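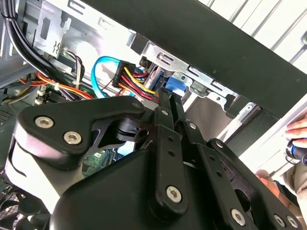 Fudside Teaching Equipment
Desktop Tower Training Unit, Opened Chassis

Catalog number: 235
Supplied by: Fudside, Hardware Teaching Section
Product contact: Laurinda Matos
Page revised: 25 October 2019

The Desktop Tower Training Unit is a full-size desktop computer prepared for instruction in assembly, disassembly and parts identification. It is intended for vocational schools, repair workshops and staff training departments. The side panel is removed before delivery and packed separately. The unit is not supplied as a working computer, and no operating system is included.

Condition on delivery

Each unit is delivered with the motherboard, processor, power supply and drive cage in place. The processor remains seated in its socket under the metal retention frame. The cooler and the memory modules are left out so that learners can reach the socket and the memory slots at once. Both may be ordered as the Golano Parts Set. 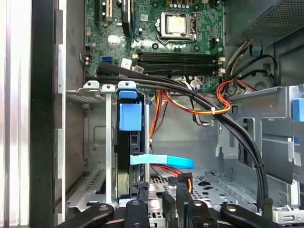 The original internal wiring is retained. Learners are expected to trace the power wires from the supply and to identify the data cables before any part is released. Cable ties should be left on until the instructor directs otherwise.

Drive cage and bracket

The metal drive cage has a blue plastic bracket that holds the hard drive. Cables should be disconnected from the drive before the bracket is released. Replacement brackets are available singly. Hard drives are erased by Fudside before dispatch, and a record of erasure is enclosed.

Recommended use

The tower should be laid on its side on a flat, stable worktable with the open side facing up. A group of 2 learners per unit is advised. The power cord must not be connected during any exercise.

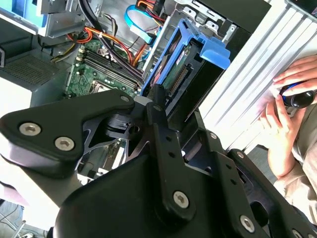 Exercises are set out in the Barreto Workbook, which contains 16 graded tasks. The early tasks deal with naming parts and following cables. Later tasks cover the drive, the expansion card and the removal of the motherboard. The instructor's edition was prepared by Abílio Rebelo and Celeste Gouveia and was last corrected in February.

Care and storage

Boards should be held by their edges. The side panel should be refitted when the unit is put away. Dust may be removed with a soft, dry brush; liquid cleaners are not to be used inside the chassis.

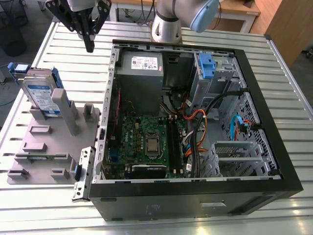 Desktop tower on a slatted aluminum worktable, side panel removed.

Ordering

Orders are accepted from registered institutions only and should state the catalog number and the delivery address. Questions about returns and spare parts should be addressed to Dong-geon Wang, Fudside Parts Office.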